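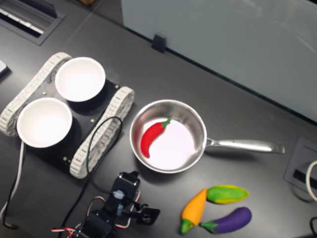

A steel saucepan and toy vegetables on a dark tabletop.

Baltska Emlow 96 Door and Yard Alarm
Last updated: March

The Emlow 96 is a small, ugly box that makes an unreasonable amount of noise when somebody opens a door they shouldn't. We have sold it for long enough to know that customers don't love how it looks. Burglars don't either, so we've left the styling alone.

Screw the base to the frame, stick the magnet to the door, and set a four-digit code. Please pick something other than 1234. We print this on the carton, on the manual and on a sticker over the keypad, and people still call our help line and cheerfully read us their 1234.

The siren runs for 35 seconds, rests, and starts again if the door is still open. A second sensor, the Avitz, covers a side gate, shed or garage and talks to the main box by radio up to 31 yards away. Brick walls will shorten that. So will a metal shed, and the shed is usually where people want it.

What it won't do: call the police, film anyone, or settle an argument over a parking space. It has no app and no monthly fee. If you want your phone to buzz at 3 a.m. every time a raccoon checks the trash, our Karamanlidis camera kit will be happy to oblige.

The last 2000 alarm events stay in memory, with times, and you can scroll through them on the little screen. Write down the ones you need for a police report or an insurance claim before you change the batteries. Changing the batteries clears the list. Yes, we have heard about this.

In the box: main unit, magnet, screws, two window stickers and a manual that is mostly about the code. Batteries are not included. The Avitz sensor is sold separately, and so is its bracket, which you will want.

Returns are accepted unopened, or opened and reasonably calm.

Shares: 31
Comments: 4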